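4. Opening and loading the clear tote

Applies to the Jallon clear vinyl tote with fabric binding. Read section 3 (Unpacking and airing) before starting.
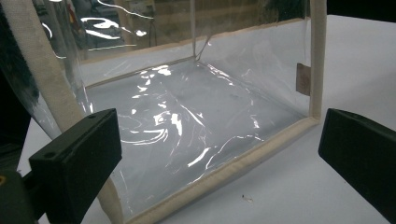 4.1 Before loading

1. Set the bag on a clean, flat surface. Wipe the surface first. Grit trapped under the floor panel will scratch the vinyl.
2. Open the bag and lay the strap clear of the opening.
3. Press the floor panel outward from the center with the flat of the hand until it reaches the binding on all sides.
4. Run a finger along the inside of each corner and push out any folded vinyl.

Note: Light creases and ripples in the floor panel are normal in a bag that has been stored folded. They do not affect strength. Do not iron the vinyl or use a hair dryer on it.

4.2 Loading

1. Place the heaviest item flat on the floor panel, against the back seam.
2. Fill the remaining floor area before stacking. Turn hard corners away from the side panels.
3. Keep the total weight at or below 70 ounces. For heavier loads, use the Pagano tote (part 1406).
4. Stand the bag upright and lift it by the handles. Check that the floor panel hangs level. If one side drops, set the bag down and move the load toward the center.

CAUTION: Do not lift or drag the bag by the binding. The binding protects the edge of the vinyl and is not a carrying point.

CAUTION: Keep printed paper, receipts and dyed leather from resting against the vinyl for long periods. Ink and dye can transfer and cannot be removed.

4.3 Checking the seams

Inspect the seams after the first full load and again after some 200 uses.

1. Empty the bag and open it fully.
2. Look along the back seam from the rim to the floor. Stitches should be even, with no tearing between the holes.
3. Check the binding at each bottom corner for fraying.
4. Pull each strap gently where it joins the bag.

If a stitch has opened, stop using the bag and order repair kit 154 from Ollasstead Parts. Do not use household glue on the seams. For cleaning, go to section 5.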